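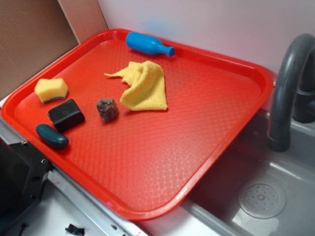

Vanetora Open Day Set: README

Version 2. Maintained by Signe Granström. Questions about file layout go to her; questions about the bench go to Ross Geddes.

Summary

Recordings made during the September open day at the Vanetora workshop, on the sink bench. Visitors chose a target object and a target location, and the arm was then run on that instruction. The set holds 55 episodes from one Saturday. It was collected in front of an audience, with the interruptions that implies, and should not be merged with the regular bench recordings without filtering on the field "session".

Bench

The counter carries a red tray with a raised rim, set diagonally beside a gray sink basin with a curved faucet. The tray floor is textured and produces strong highlights under the ceiling lights. Users who segment by color should expect pale patches on the red, mainly in the half nearest the viewer.

Object names used in instructions

bottle - blue plastic, toy size
cloth - yellow microfiber
sponge - yellow, with dark green scouring layer
block - black
capsule - dark teal, smooth
rock - small, brown, rough

The names are fixed. Visitors used other words ("pickle" for the capsule was common) and the operator mapped these to the list before the run. The visitor's own wording is kept in "instruction_raw" and the mapped version in "instruction". In 5 episodes the visitor's wording fit more than one object; these carry the flag "ambiguous" and the operator's choice is final.

Procedure on the day

Runs began at 10:30 a.m. and stopped for the talk at noon. Afternoon runs were shorter because the line was longer. Each visitor got one attempt. If the arm stopped before closing on an object, the operator restarted once and both attempts were stored under the same episode number, suffixes a and b. Objects were put back by hand between visitors, with no template, so starting positions drift over the day. Zoila Cáceres operated in the morning and Ross Geddes in the afternoon. The operator is recorded per episode.

Resting layout

The block and the capsule lay close together near the left rim in many starts. Grasps on either one often involve contact with the other. Contact was not treated as failure unless the wrong object left the tray.

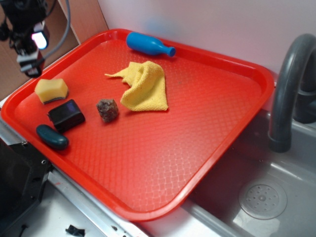
Rory Jardine wrote after the first release that the block and capsule episodes were the only ones he found useful, and asked that they be listed separately so he would not have to pull the whole archive. He also objected to scoring a run as a success when the neighboring object had been pushed to the rim. The first request is met in version 2: see "neighbors.csv", which lists 19 episodes. On the second, the success label is unchanged, but a column "neighbor_moved" has been added.

Files

episodes/ - one folder per episode, fixed camera video and joint log
labels.csv - operator, instruction, outcome, flags
neighbors.csv - subset described above
notes.txt - operator notes, unedited

Known issues

The joint log clock runs ahead of the video by around 2 frames. No correction has been applied.
Audio was removed from all files. Visitors had been told it would be.
Two afternoon episodes have an empty "instruction_raw". The mapped instruction is correct in both.
The cloth was refolded by hand between runs and its shape is not comparable across episodes.

Changes since version 1

Added neighbors.csv and the "neighbor_moved" column. Corrected the operator name on the first run after the talk. Spelling in notes.txt was left alone at Zoila's request.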